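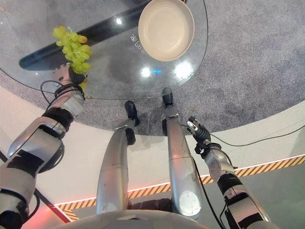

Wanted: people who remember what their family ate on ordinary nights

Hi! I'm Kam-wah Chuang, and I'm looking for people to sit down with me for a conversation and talk about supper. Not holidays, I have plenty of holidays already (everyone wants to give me their holidays). I want the meals nobody photographed: the thing your grandmother made when she was tired, the sandwich you had after school four years running, whatever your dad put together when it was his turn.

If you already know you want in, skip down to the part called How to sign up. If you need convincing, or you're nosy like me, keep reading.

What this is

For the last few years I've been putting together a collection of recorded interviews called Plurkura. It started as a stack of tapes I made with my aunts, who disagreed on everything, including the recipe they had all supposedly learned in the same kitchen. I played bits of those tapes for my friend Cheuk-hei Liao, who teaches an evening class in local history, and Cheuk-hei told me I should quit fussing with my own relatives and go bother other people's. So I did. The first batch of interviews is finished and lives at the Sindasgate library, where you can go in and listen on headphones at the desk by the map cabinets.

Now I'm starting a second batch and I need 30 people. They don't have to be good cooks. A couple of my favorite recordings are from people who can't cook at all and have very strong feelings about the people who cooked for them.

Who I'm looking for

Anybody eighteen or older who has lived in Sindasgate or the Kennedy side of the river for at least part of their life. You don't have to live here now. If you grew up on Kennedy and moved three states away, I can talk to you over the phone, and I have a decent setup for that.

I would especially love to hear from:

People who worked nights or odd shifts, and the people who left plates in the oven for them.

Anyone who ate in the old Zelline cannery lunchroom, or who had a parent who did. I keep hearing about a soup. I have now heard about this soup from several different people and they do not agree on a single ingredient, and I would like to get to the bottom of it before I lose my mind.

People who came here from somewhere else as kids or teenagers and had to work out what everybody was eating.

Folks over 70. My first batch leaned younger than I meant it to, mostly because I put the notice up online and left it at that. If you have a parent or a neighbor who would be good at this, please read this out to them or print it and stick it on their fridge.

Brothers and sisters who want to be interviewed together. I love doing these. Fair warning, somebody usually ends up offended about a casserole.

What you don't need

You don't need recipes, old photos, a good memory for dates, or a story with a point. I get a lot of messages that say "I'd love to but I don't think I have anything interesting," and then that same person will tell me about a cousin who ate nothing but buttered noodles until he joined the Navy. That's what I'm after! If you can tell me what the kitchen table looked like and where you sat at it, we'll be fine.

English is what I do most of the interviews in. I'm also comfortable in Cantonese, and if there's another language you'd like to use, tell me and I'll see whether I can find someone to sit in with us. I can't promise that one, but I'll try.

What happens on the day

We talk for up to 2 hours, although plenty of people run out sooner and that's perfectly okay. I come to you, or you come to me, or we meet in the small study room at the library if you'd like neutral ground. The study room has a heavy door and is nice and quiet. It is also freezing, so bring a sweater. 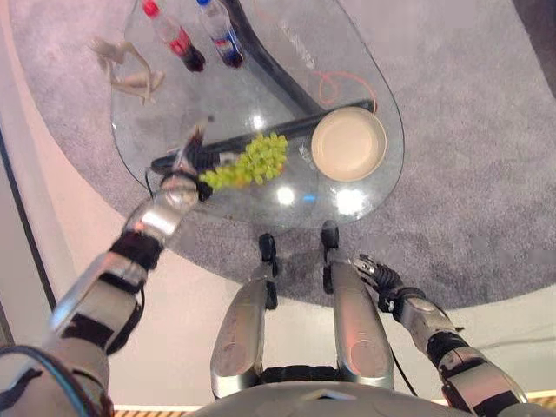 I start everybody off with the same question, which is to walk me through the kitchen you ate in when you were ten. After that I just follow you around. I have a page of questions in case we get stuck, things like who did the shopping and what you weren't allowed to touch, but I've only had to get it out a few times. We can stop whenever you want for a drink or the bathroom or a breather. If something comes up that you'd sooner not have on the recording, say so and I'll take it out, and you don't have to tell me why.

You're welcome to bring somebody with you. They can sit in and be quiet or they can chime in, as long as they sign the same form you do.

I record sound only. I don't do video – I tried it early on and everyone sat up very straight and talked like they were at the dentist.

What you get

Each person gets a $70 grocery card, handed over at the start so that nobody feels they have to stick it out to the end. Siblings interviewed together each get their own. You'll also get a copy of your recording, either as a file or on a disc if that's easier, plus a typed transcript. Families really seem to like the transcripts. One woman had hers bound with a plastic comb at the copy shop and gave it out to her grandchildren, and I was so pleased I didn't know what to do with myself.

I can cover bus fare or gas if you're coming to me. Keep your receipt, or just tell me what it was.

The money comes out of a small arts grant with a bit of my own mixed in, so I'm sorry it isn't more. I know an afternoon is an afternoon.

What happens to the recording

First, you get to hear it. I send the copy and the transcript, and then you have a month to write back with anything you want fixed, cut or kept private. Spelling of names is the big one, so please do check those. I once gave a man's sister the wrong name all the way through and he was much nicer about it than he needed to be.

Once you've said yes, it goes into the Plurkura collection at the library with the others. You can be listed by your full name, first name only, or no name. You can also ask for it to stay closed for a number of years, which a few people have done on account of what they said about a mother-in-law.

I may use short clips in a listening evening I'm planning for April. That's a separate box on the form, so you can say yes to the collection and no to the evening, or the other way around. I won't sell anything and I won't hand your phone number to anybody.

If you change your mind later, even a long time later, tell me and I'll ask the library to pull it. The one thing I can't do is take back a copy that you've already given to your own relatives!

I could also use a helper

While I have you here, I'm looking for one person to help with transcripts. It's paid, by the finished interview, and you can do it at home in your pajamas. You'd need a computer, headphones, and the patience to listen to someone say "no, wait, that was the other apartment" and type it out just as they said it. I don't clean up how people talk. If somebody says "ain't," we type "ain't."

Cantonese would be a big plus, since a fair number of people slide in and out of it without noticing. Typing speed matters less to me than whether you'll flag the parts you couldn't make out. I would much sooner have a gap marked in the text than a good guess.

No résumé needed. Write me a few lines about yourself and I'll send over a short bit of audio to try, and I pay for the try too, whether or not we go on from there.

How to sign up

Pick whichever is easiest:

Leave a note for me at the front desk of the Sindasgate library. The people there know who I am and will put it in my folder. Please write your phone number clearly, I've had a couple that I still can't read.

Or mail a card or letter to Plurkura, Box 2811, Sindasgate. I check the box twice a week.

Or catch me after Cheuk-hei's evening class, where I'm usually in the back row eating something I shouldn't.

Tell me your name, how to reach you, the best time of day to call, and one thing you remember eating. One line is plenty. I don't use it to pick people – it just gives me somewhere to start when I phone, and I'm shy on the phone.

Please get your note to me by 9 December 2023. I'll call everyone back, including the people I can't fit in this time, and if I get more than I can handle I'll keep a list for the next batch. Interviews start in the new year and I'd like to have them all done before the listening evening, so if there's a stretch when you'll be away or having surgery or what have you, put that in too.

If you can't hear well, or sitting for a long time is hard on you, or you do better in the morning, let me know. I've done interviews in two short halves, and I did one with a gentleman who wanted to stand the whole way through. We can work something out.

And if you know anything at all about that soup, please, even if you don't want to be interviewed, write it on the back of something and leave it at the desk.

Kam-wah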